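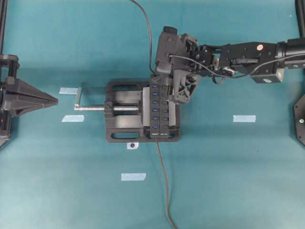
I said in December that I'd write up how the two-arm cell gets looked after, and then I didn't, so apologies to Lorenz Kuster who has asked me twice. Anyway, I've finally got the vise job behaving and I'm pleased enough with it to sit down and type.

The job is simple to describe. One arm holds a USB hub in the jaws, the other goes for the handle. That's it! Getting it set up took me most of a fortnight of evenings, and nearly all of that went on things that have nothing to do with clever software.

Take the vise. It's a little black bench one with slots in the base, and I was sure it was heavy enough to stay where I put it. It isn't. Every turn of the handle nudged it a hair to the left, and after a morning of runs the gripper was closing on fresh air. So now I check it against the tape before each session and shove it back if it has wandered. The pale blue tape is the best money I've spent on this bench (Ans Hoekstra put me on to it, and she was right about the colour too, it shows up on the teal but doesn't shout at the wrist camera).

Then there's the cable on the hub. It's dark gray, it has opinions, and if it's lying badly it twists the whole hub round before the jaws have got hold of it. I lay it straight down towards me with a bit of slack and leave it alone.

My routine before a session, such as it is: fingers wiped, wrist camera wiggled to see if the mount has worked loose, then the wire down the side of the arm followed with a fingertip all the way up. I had one rub through at a joint last year and spent 2 days blaming the driver. Bolts on the links get a proper going over every 36 hours of running. The arms had done over 4000 cycles on the old job when I found one of those bolts turning by hand, which gave me a bit of a fright.

Grip force is the one thing I'm still fiddling with. Too soft and the hub slides as the jaw comes up to meet it, too hard and the arm fights the vise and trips out. I've got it on 6 in the settings at the moment, whatever 6 may mean, and it's happy there.

Next up is swapping the fingertips on the left arm, and I've got a set from Uvitz sitting in a drawer. If you've fitted them, do leave a comment and tell me how tight you did the screws, as the leaflet is no help at all.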